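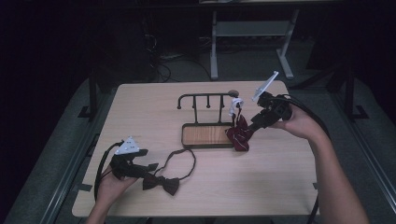
Storing bow ties sounds like a small problem until you have to do it for a whole choir. Our school's concert choir owns 35 of them, and for years they lived in a plastic bag in the music office. They got crushed, the bands got tangled together, and before each concert somebody had to sort them out on the floor. For my design and technology project I looked at whether a small tabletop rack could do the job better than a bag or a box. The rack I used has a tray base with an orange-brown wood-grain insert, two thin posts and a top bar with a hook at the left end and a round dark knob at the right. The maroon tie with the pale stripes, up at the knob end, is one of the test ties, and the dark brown one lying flat on the table is another.

Aim

The aim was to find a way of keeping bow ties that (a) does not crease them, (b) lets a singer find the right one quickly and (c) takes up less room than a drawer. The budget was 200 dollars for the whole project, including any material for changes.

Background

I looked at three kinds of storage before choosing. Flat boxes with dividers keep the shape of the bow well, but they need a lot of shelf space and you have to open every box to see what is in it. Hanging bags with clear pockets are cheap, and two people in the choir already use one at home. The trouble is that the pockets are made for jewelry and a full-size bow has to be folded to go in. Racks are mostly sold for necklaces or long ties. I could not find one meant for bow ties, so part of the project was seeing if an ordinary one would work.

Method

I wanted ties in different conditions, so I borrowed from two sets. The Magaña set is the older one, given to the choir by a family of that name, and most of those ties are soft and have lost some of their shape. The Sedon set was bought last October and is stiffer. I took 10 ties in total from the two sets.

Each tie was put on the rack and taken off again by a student who had not practiced. I wrote down whether it stayed where it was put, whether it slid along the bar, and whether it touched the one next to it. Then the ties were left in place for a week and checked for creases against a set kept in the bag. The rack stood on a table in the Grimcombe room, away from the door.

Results

The stiffer ties were easy. They sat on the bar and stayed there. The softer ones drooped – the bow tended to fold over on itself and had to be straightened by hand. Ties hung near the ends were quicker to get at than ties between the posts, where the pegs got in the way of fingers. A tie with an adjustable band could be looped over a peg, but only if the band was let out first, and most students did not bother.

After the week, the ties from the rack had fewer creases than the ties from the bag. One Magaña tie had a new mark across the knot where it had pressed on a peg. The tray turned out to be useful for clips and spare hooks, which I had not planned for.

Changes made

I covered the pegs with strips of felt, glued on with Brorkex craft glue. This stopped the marks. Hammad Baloch suggested numbering the pegs to match the choir list, and I did this with small paper tags. The tags fell off twice and were replaced with thread.

Limits of the project

The rack does not hold the full set. We would need more than one, and they would have to be moved to the concert hall, which I did not test. I also did not look at dust. A cloth cover might be enough, but the soft ties would probably be pushed out of shape by it, so some kind of frame would be needed over the top bar. If I did the project again I would space the pegs farther apart and start with the soft ties, as they caused nearly all the problems.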